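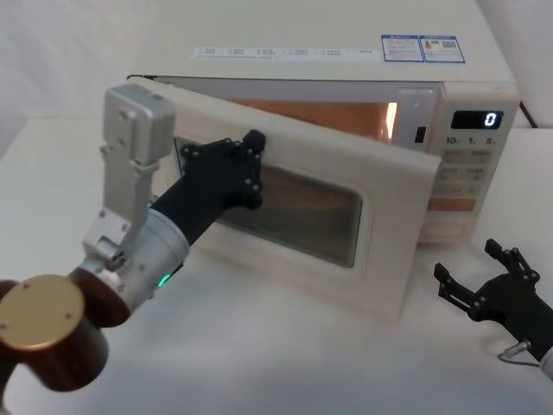

4.2 Checking the door and interior lamp

Carry out this check after the oven has been placed on its table and before any food is heated.

1. Plug the oven in and wait for the digit 0 to show on the display. If the display stays blank, see Section 9, fault code list.

2. Open the door slowly. The interior lamp lights up. Do not lift or lean on the door while it is open.

3. Look at the latch slot on the cabinet, to the right of the opening. Wipe away dust or crumbs with a dry cloth. Do not push tools or fingers into the slot.

4. Check the inside of the cavity for packing material. Remove tape and paper. Leave any cover fixed to the cavity wall in place.

5. Close the door until it latches. The lamp goes out.

CAUTION: Do not run the oven empty. Do not run it if the door is bent or does not close fully.

NOTE: Leave the stickers on top of the cabinet in place. Service staff need the details printed there. Copy them onto form 1138 before the oven is put into use.

4.3 Checking the display and panel

1. With the door closed, stand directly in front of the oven. The window and the panel must both be in clear view.

2. Read the display. It must show a single 0 with no other digits lit.

3. Find the row marked 10, 1 and 5 directly below the display. The numbers must be easy to read - report worn printing to Drevance Service, extension 506.

4. Wipe the door and panel with a damp cloth. Keep water away from the seam between them.
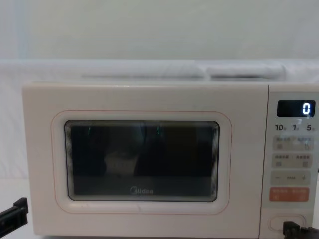 Figure 4-2. Door closed, display at 0.

5. Route the power cable so that it does not pass under the cabinet or hang over the table edge.

6. Sign the check sheet and file it under 3681.

Section revised July 23, 2019, A. Lūse. Replaces the May issue.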